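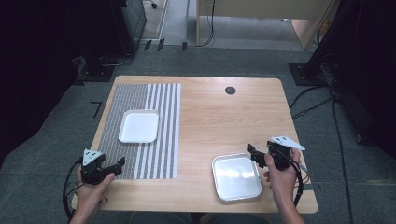
浅色木纹桌面，圆角。

# Sturnance：旧木家具描述用语资料集

版本：2
更新日期：2022年5月7日
整理：Gheorghița Sima

这个资料集收的是文字：旧木家具在收购、修理和再出售的时候，人们怎样用中文写它的样子和它的毛病。一共有212条记录，每条记录对应一件家具，有15个字段。另外附一张用语表，里面有25个词条，都是关于木材表面的词。

中文是我后来学的语言，所以说明里可能有不太自然的句子。如果某一句让您误会了意思，请以字段表为准，字段表请母语的同事看过。

## 为什么做这件事

我在 Guerreiro 修理行做登记工作。店里收进来的桌子、柜子和椅子都要写一张单子，师傅写一部分，前台写一部分，运送的人有时候也在边上加一句。同一张桌子，师傅写“面漆起雾”，前台写“桌面有白印”，送货的人写“脏了，擦不掉”。三句话说的可能是一件事，也可能是三件事。客人打电话来问，我看着单子，常常不知道怎么回答。

开始的时候我只是给自己做一个小本子，把不懂的词抄下来，问师傅，再把回答写在旁边。后来 Viso 旧货店的登记员也想要一份，他们的单子和我们的很不一样，我才觉得应该把原句也保留下来，只抄词是不够的。第一版就是这样来的，只有 Guerreiro 的单子。现在这一版加入了 Viso 的记录，字段也重新排过。

## 文件

```
sturnance/
 README.md
 records.csv 全部记录
 terms.csv 木材表面用语表
 notes/
 fields.md 字段的详细说明
 changes.md 两个版本之间的改动
 disputes.md 有争议的写法
```

所有文件的编码是 UTF-8。`records.csv` 用逗号分隔，原句里面本来有的逗号都是中文逗号，不会影响读取；如果原句里有英文逗号，整个字段加了双引号。用表格软件直接双击打开，中文有可能变成乱码，请用“导入”功能，并且选择 UTF-8。

## 字段

| 字段 | 内容 | 可以为空 |
|---|---|---|
| `id` | 记录编号，不重复使用 | 否 |
| `source` | 来源，`guerreiro` 或 `viso` | 否 |
| `writer_role` | 写的人做什么工作：师傅、前台、运送、登记 | 否 |
| `item_type` | 家具的种类 | 否 |
| `part` | 描述的部位，例如桌面、桌腿、抽屉底板 | 否 |
| `text_original` | 单子上的原句 | 否 |
| `text_clean` | 改正错字以后的句子 | 否 |
| `wood_stated` | 单子上写的木材 | 是 |
| `wood_checked` | 师傅看过以后确认的木材 | 是 |
| `finish_stated` | 单子上写的表面处理 | 是 |
| `colour_words` | 原句里的颜色词 | 是 |
| `grain_words` | 原句里的纹理词 | 是 |
| `defect_words` | 原句里的毛病 | 是 |
| `term_ids` | 对应用语表的编号，多个编号用分号隔开 | 是 |
| `remark` | 整理的人加的说明 | 是 |

`wood_stated` 和 `wood_checked` 请不要合并。旧家具上写的木材名字常常只是买卖时候的叫法，和植物学的名字没有固定的对应。单子上写“花梨”的时候，我们照写“花梨”；师傅没有确认，`wood_checked` 就留空。留空的意思是“没有确认”，没有“写错了”的意思。

## 原句和整理句

`text_original` 保留错字、方言词和没有写完的句子。只有人名、电话和地址被删去，删去的地方写 `[略]`。

`text_clean` 的改动有下面这些规则：

- 明显的同音错字改正，例如“裂逢”改成“裂缝”。
- 繁体字改成简体字，旧的异体字也一样。
- 店里自己的简写展开，例如“面磕”写成“桌面磕碰”。前提是 `part` 字段可以证明说的是桌面。
- 标点补全，句子的顺序不动。
- 方言词不改。它的意思写在 `remark` 里。

第一版里我把方言词也改成了普通话，这个做法不好。例如有一位师傅写“木头走了”，意思是木板因为干湿变化变了形。我改成“木板变形”，看起来清楚，可是师傅后来告诉我，“走了”在他那里只用于整块板慢慢翘起来，磕坏或者压弯的不能说“走了”。这个区别在我的句子里就没有了。第2版已经全部恢复。

下面是一条比较典型的记录，为了好读，我只列出几个字段：

```
item_type: 方桌
part: 桌面
text_original: 面上有水圈一个 边子掉漆 不影响用
text_clean: 面上有水圈一个，边子掉漆，不影响用。
finish_stated: 清漆
defect_words: 水圈；掉漆
remark: “边子”即桌面的边缘。
```

“不影响用”这句话在单子里出现得非常多。我问过前台，这句话是写给客人看的，不是对毛病的判断。所以它不进入 `defect_words`，只留在句子里。

## 用语表

`terms.csv` 的每一行是一个词条，包括词、意思、相近的词、容易混淆的词和一个原句。词条的选择标准很简单：至少两种工作的人都写过这个词，或者写过它指的那件事。只有师傅自己使用的工具名字和工序名字没有收进来。

### 纹理

纹理的词分成形状和清楚程度两组。形状组有“直纹”“水波纹”“山纹”“乱纹”等。清楚程度组有“清”“花”“糊”“看不出”。

两组词请分开标。单子上写“纹路很花”，有的人说的是纹理形状复杂，有的人说的是表面太脏或者漆太厚，纹理看不清楚。如果原句里没有别的线索，`grain_words` 写“花”，`term_ids` 两个编号都写上，`remark` 注明“两解”。

“山纹”这个词我一开始理解错了。我以为是指线条像很多小山排在一起，所以把带小弯的细线也标成了山纹。师傅拿了一块板给我看，山纹是一层套一层的尖拱，通常在板的中间，两边慢慢变直。细而带波的线应该标“水波纹”。因为这个错误，有一批记录的编号在第2版里改过，改动都写在 `changes.md`。

### 颜色

颜色词没有做标准化。“浅黄”“米黄”“蜜色”“奶茶色”在单子上各写各的，我们照抄。Viso 的登记员喜欢用食物的名字，Guerreiro 的师傅几乎只写“浅”“黄”“红”“黑”。如果把它们放进一个色板，会得到一种并不存在的准确。

有一件事情使用的人应该知道：颜色词和季节有一点关系。11月以后店里下午就要开灯，灯光偏黄，这段时间写的单子里“偏黄”“发黄”比较多。我没有做过统计，这是看单子看久了的印象。记录里也没有日期字段，所以不能用这个资料集来检查我的印象对不对。

### 光泽和反光

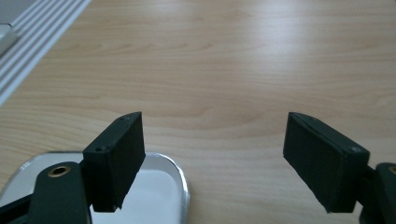 光泽这一类词是用语表里改得最多的部分，`disputes.md` 里也有一大半是关于它的。困难在于，写单子的人把表面本身的样子和当时的光线写在一起。“亮”“油亮”“贼亮”“有光”多数时候说的是漆面，“反光”多数时候说的是光线，可是“发白”两边都用。上面的桌面就可以说明这个问题：表面平滑，稍微有一点光泽，中间偏上有一大片柔和的白色反光，那里的一部分纹理就看不清楚了，而右下方颜色比较暖，纹理的长圈很清楚。如果登记的人只写“桌面中间发白”，读单子的人很容易以为是漆坏了。我们现在的规定是，单子上能看出是光线的，标 `反光`；能看出是漆层变白的，标 `起雾`；看不出来的，标 `发白-未定`，不要猜。

“哑光”另外有一个词条。有的前台把“没有光泽了”也写成“哑光”，可是“哑光”是一种做出来的效果，“失光”才是毛病。两个词条互相写了“容易混淆”。

### 毛病

毛病的词按照师傅处理的方法来分，没有按照外观来分。这样分有一个好处，同一组的词在报价的时候可以一起看。

- **只在漆层**：起雾、水圈、失光、细划痕、粘手。
- **到木头**：磕碰、压痕、深划痕、虫眼、烫痕。
- **整块板或者结构**：开裂、翘、松动、缺角。

“烫痕”放在第二组，有一位师傅不同意，他认为浅的烫痕只在漆层，擦一擦就可以处理。我们讨论以后没有移动它，因为单子上通常不写深浅，按照重的情况来分，报价的人不会吃亏。他的意见写在 `disputes.md`。

“包浆”没有收进毛病，也没有收进光泽，现在是单独的一条。这个词在 Viso 的单子上总是好话，在 Guerreiro 的单子上有时候是“手汗和灰，需要洗”的客气说法。我读到“包浆厚”的时候，还是要去看实物。

## 标注的过程

每一条记录先由我标一遍，隔一段时间再由我标第二遍，不看第一遍的结果。两遍不一样的，拿去问师傅。这当然不能代替两个人分别标注，我知道这个缺点，但是店里没有第二个有时间的人。

师傅的回答如果和字典不一样，以师傅为准，字典的解释写在 `remark`。Viso 的记录有一些问不到原来写的人，遇到这种情况，字段留空。

## 适合和不适合的用途

可以用来：

- 给新的登记员做参考，学习别的店怎么写。
- 编写店里自己的登记单，选择固定的词。
- 学习中文的人了解这一行的说法。我自己就是这样用的。
- 做小规模的词语研究。

请不要用来：

- 估计家具的年代或者价格。单子上有时候写“老”，这个字没有任何保证。
- 鉴定木材。原因见上面的“字段”部分。
- 统计某种家具在市场上多不多。两家店收什么东西，有自己的习惯，Viso 不收大衣柜，因为他们的门太窄。

## 已经知道的问题

1. 椅子的记录偏少，而且多数只写“松动”，没有表面的描述。
2. `writer_role` 有时候是根据笔迹判断的。前台和登记两种工作在 Viso 是同一个人做，统一写成“登记”。
3. 漆的名字很乱。“清漆”“亮油”“清油”在原句里都有，第2版没有做对应。
4. `colour_words` 里有一些词其实是木材的名字，例如“胡桃”。单子上写“胡桃色”的进入颜色，只写“胡桃”的进入 `wood_stated`，可是写单子的人自己未必这样区分。
5. 量词没有整理，“一张”“一只”“一口”都照抄。

## 第2版的主要改动

- 加入 Viso 的记录。
- 恢复全部方言词。
- “山纹”和“水波纹”重新标注。
- 新增 `发白-未定`。
- `wood` 字段分成 `wood_stated` 和 `wood_checked`。旧的程序如果读取 `wood`，会报错，请改字段名。
- 用语表的编号换成了新的格式，旧编号写在 `changes.md` 的最后，可以查对。

还没有放进来的是 Gonumley 的单子。那边的登记本是竖着写的，字很小，一部分页面被胶带粘在一起，我还在慢慢抄。抄完以后先单独放一个文件，不会直接合并到 `records.csv`。

## 使用和引用

两家店同意公开这些句子，条件是不出现客人的信息，也不用来做广告。您可以复制、修改和再发布，请保留来源和版本号。引用的时候可以这样写：

> Gheorghița Sima，Sturnance：旧木家具描述用语资料集，第2版。

发现错误，请在问题页写上记录的 `id` 和您认为正确的写法。如果是方言词，请同时写明是什么地方的说法，这一点对我很有帮助。只写“这个词不对”的话，我没有办法修改，会再来问您。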